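Macapagal Tenants' Advisory Service
The winter edition of our guide to rental bonds is now available at the front counter and by post. This thread sets out the main changes for renters and for those who assist them. 1/11

The guide has been rewritten in plainer language following feedback from 641 readers of the previous edition. The most common request was for a clearer account of what happens at the end of a tenancy, and that section has doubled in length. 2/11

Renters are reminded that a condition report should be completed and returned at the start of the tenancy. Please keep a signed copy. A report that was never returned is difficult to rely on later. 3/11

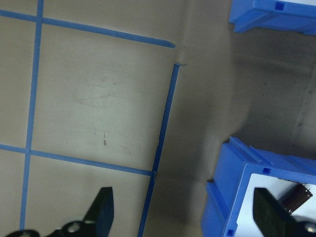 Where a landlord or agent proposes to claim against the bond, the renter should ask for the claim in writing, with the cost of each item listed separately. Quotes and invoices may be requested. A general reference to "cleaning and repairs" is seldom adequate. 4/11

Fair wear and tear remains the subject of most enquiries to our office. Faded curtains, carpet worn along a hallway and small scuffs near a light switch will ordinarily fall within it. Burns, large stains and unapproved paintwork ordinarily will not. 5/11
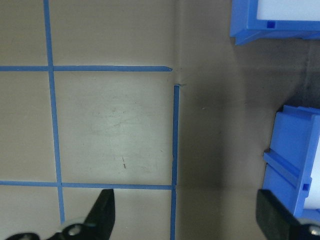 Honeylyn Dela Peña
Senior Advice Officer, Macapagal Tenants' Advisory Service

Share houses are covered in a new chapter. Where one housemate leaves and another moves in, the change should be lodged in writing at the time. Private arrangements between housemates – however friendly – are the source of many of the disputes we see. 6/11

The chapter includes a transfer letter which may be copied out and signed by all parties. 7/11

Advice sessions on bonds will be held at the Gedia Street office throughout June. Appointments are 42 minutes and are free of charge. Please bring the tenancy agreement, the condition report and any correspondence with the agent. 8/11

Written questions for the June bulletin close on 17th June. Questions received after that date will be held over to the following issue. 9/11

The service thanks Terence Sugden for legal review of the text and Győző Bíró for preparing the index. Errors should be reported to the publications desk, quoting the page number. 10/11

Community organisations may order printed copies in bundles of 15. Orders of more than 61 copies should be discussed with Noel Baluyot before they are placed. 11/11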